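Quilting math, and why I finally wrote it down

I have been making quilts for long enough that I should know how much fabric to buy. I don't. Every project ends with either a late order for one more half yard or a pile of leftovers I have to find a drawer for. This spring I decided to keep proper notes on one quilt from start to finish.

The quilt is a plain patchwork, all squares, in greens and off-whites. The pattern is one I drew myself on graph paper and have been calling Zedetden, after the town where I bought the first piece of fabric. It has 352 squares. I like a pattern with no triangles in it. Triangles stretch on the bias and I end up trimming every one of them twice.

My first mistake was cutting before washing. I know the arguments on both sides, and for years I did not prewash anything. Then a dark green ran into a cream border and I changed my mind. This time I forgot, cut two strips, remembered, and had to put the rest of the yardage through the machine and set the strips aside. They went into the backing later.

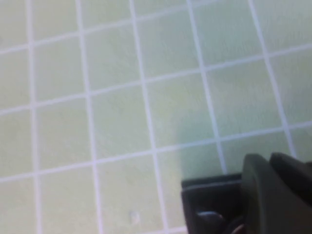
Pale green, white lines.

Cutting took most of a week of evenings. I fold the fabric in half, selvage to selvage, square up one end and cut strips across the width. Then I turn the strips and cut them into squares. I used to stack four layers at a time to save effort, but the bottom layer always came out a little off, so now I stop at two. A new blade helps more than any ruler I have bought. I wait too long to change mine, every time.

I keep the cut squares in shallow boxes from Plastport. They stack, and the lids stay on when the cat sits on them. One color to a box, with a slip of paper saying how many are inside. When I was finished I had 355 squares, so 3 spare, and I was pleased with that.

The thread came from Nguyen-Tran, a small shop that mostly sells to tailors. It is a plain cotton in a light gray. Gray disappears into nearly everything and I no longer try to match colors. I wind six bobbins before I start so I am not stopping in the middle of a row.

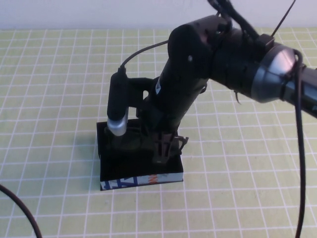 Furkudholm, May

I took the whole thing with me for two weeks at my sister's place, machine included. Her dining table is longer than mine and the light is good until late. I sewed the squares into pairs, the pairs into fours, and so on until I had rows. Pressing is the dull part. I press the seams of the odd rows to the left and the even rows to the right so they lock together when the rows meet. When I skip it I regret it.

A quarter-inch seam is supposed to be a quarter inch. Mine was slightly wide for the first few rows, and the error adds up across a row. I measured one against a later row and it was short by nearly the width of my thumb. I unpicked the worst of them and eased the others in. If you are new to this, sew three scraps together and measure the middle one before you do anything else. I tell other people this and then don't do it.

I also kept a tally of the time, in minutes, on the back of the graph paper. By the time the top was together it came to 3894. That includes unpicking but not the trips to the store, and I did not count the evening I spent looking for my seam ripper.

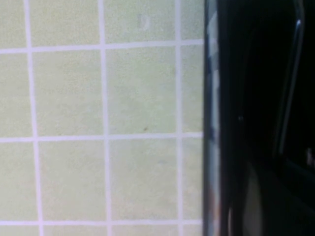
What I would buy next time

The same amount of green, and half a yard more of the off-white for the binding. I ran short and had to piece the last side from offcuts. It shows if you look for it. For the batting I would go with cotton again, one size up from what the package suggests, so there is enough to hold on to while basting.

The top is folded over the back of a chair now, waiting for me to clear enough floor to baste it. I plan to quilt it in straight lines, just beside each seam, using the walking foot.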